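Scoring for Club Cricket: Session 2 Handout
Pemcombe Sports Centre, evening course for new scorers. Tutor: Orathai Yensuk

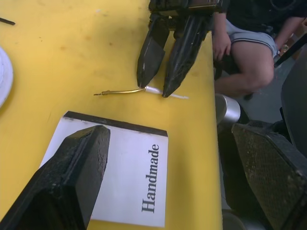
What we covered last time

Dot balls, runs off the bat, and how to set out the top of the sheet. If you missed it, borrow someone's notes before you try the exercise at the end. You will need to be happy with the bowling analysis boxes, as everything tonight goes through them.

Extras

There are four kinds you will meet in nearly every match, and a fifth (penalty runs) that you may go a whole season without seeing.

Wides. One run to the batting side plus anything the batters run. All of it is scored as wides and all of it goes against the bowler. The ball does not count towards the over. Mark a cross, and add a dot in the cross for each extra run taken.

No-balls. One run penalty, against the bowler. If the batter hits it, those runs go to the batter as normal. Mark a circle, with the runs off the bat written inside it. The ball does not count towards the over, but it does count as a ball faced. A wide does not. This is the mistake I see most often in people's sheets.

Byes and leg byes. These count as a ball in the over and a ball faced. They go in the extras and are not charged to the bowler. A bye is a triangle pointing up, a leg bye is a triangle pointing down, with the number inside.

Some leagues give two runs for a wide or a no-ball in junior cricket. Check the playing conditions before the start – the umpires will assume you have.

Wickets

Write the batter's name line as: how out, then bowler. For a catch, the fielder's name goes in the first column. A run out is not credited to the bowler, so it does not appear in the bowler's wickets column, though it does go in the fall of wickets.

At the fall of each wicket, write down the team total, the number of the batter out and their score. Do this before the new batter reaches the middle. If you leave it until the end of the over you will forget which total it was.

Balancing the sheet

Three checks, at the end of the innings:

1. Batters' runs plus extras equals the total.
2. Runs against all bowlers, plus byes and leg byes and any penalty runs, equals the total.
3. Wickets in the bowling analysis, plus run outs, equals wickets down.

Worked example. Somboon are all out for 220. The batters' scores add up to 202, and there are 18 extras: 8 wides, 4 no-balls, 4 byes and 2 leg byes. 202 and 18 is 220, so check 1 is fine. The bowlers' figures should come to 220 less the 6 byes and leg byes, so 214. If they come to 218, someone has charged a set of four byes to a bowler. Go to the over where the byes were run and look there first.

Signals

Acknowledge every signal, and keep your hand up until the umpire has seen it. If two signals come together, acknowledge each one separately.

For next session

Score the practice innings on the spare sheet. The opening batter finishes on 52 and the partnership for the second wicket is 50. Bring it with all three checks done in pencil. Rungnapa Pongsiri will take the first half of the session, on bowling changes and part overs.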